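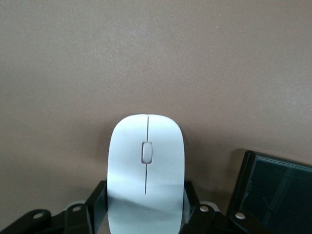 A white wireless mouse in the gripper at the Skivik open day.

We opened the Skivik workshop doors one afternoon in September and 174 of you came through, which I'm still grinning about! I ran the gripper bench with my colleagues from Folik, and the computer mouse got more questions than anything else (mostly from the under-tens). Demos ran every 15 minutes until 8 pm. If you missed it, we're doing another at Wulleo in spring. Press visits: ask for me, Mereana Bolger, at the front desk.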